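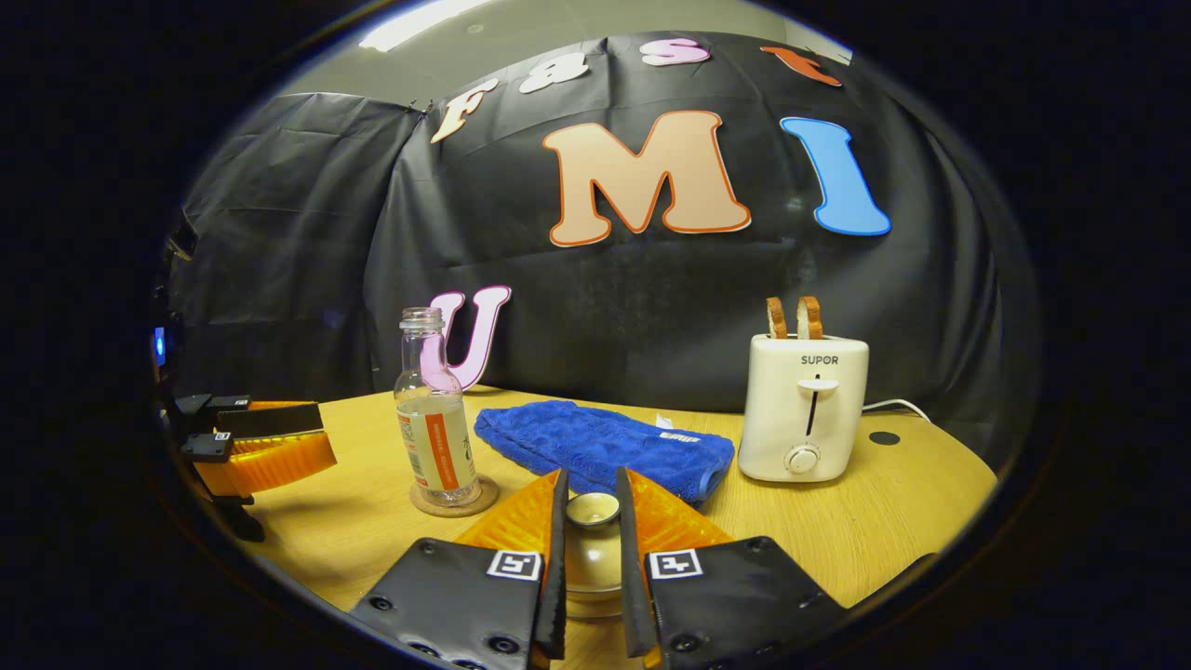
Petite tasse crème, bord arrondi, intérieur brillant.

Boutique > Arts de la table > Tasses et gobelets > Série Ocampo

Temps de lecture : 2 min

Tasse Ocampo, petit modèle – réf. 3583

Retour en stock, enfin. La série Ocampo est dessinée par Violeta Ulloa pour Prudeck, tournée puis émaillée à l'atelier. Grès fin, émail alimentaire dedans, plus mat dehors. Contenance : un espresso allongé, pas plus. Pour le thé voir le gobelet Rikent, même famille, plus haut.

Coloris dispo : crème uniquement. Le gris et le vert d'eau reviennent en avril, pas de précommande pour l'instant.

Vendue par 2. Pas de vente à l'unité, désolé, on nous le demande souvent.

Entretien
Lave-vaisselle ok, panier du haut. Micro-ondes ok aussi. Pas de four, pas de flamme. Eviter la paille de fer sur l'émail, ça raye. Traces de café : bicarbonate, eau tiède, laisser agir une heure puis rincer.

Les petits points sombres dans l'émail viennent de la terre, ce n'est pas un défaut. Idem pour les écarts de teinte d'une fournée à l'autre. Si vous complétez un service déja commencé, indiquez le numéro de fournée (gravé sous le pied) dans le champ commentaire, on essaiera d'assortir – sans garantie.

Soucoupe
Vendue à part. Les anciennes soucoupes Vurkex vont très bien avec, le creux est au même diamètre. Il en reste 19, après c'est fini, le modèle est arrêté.

Cafés et restaurants
Tarif pro sur demande, à partir de 500 pièces marquage sous le pied possible. Compter six semaines de délai. Echantillon envoyé contre frais de port, déduits de la commande si elle suit.

Livraison
Expédié sous trois jours ouvrés, carton double et calage papier. Casse à l'arrivée : photo du colis et de la pièce par mail dans les 48 h, on renvoit sans discuter. Retrait à l'atelier possible, prévenir la veille.

Fiche mise à jour le 23 déc. 2021

Ce site utilise des cookies pour mesurer l'audience et garder votre panier. Accepter – Refuser – Paramétrer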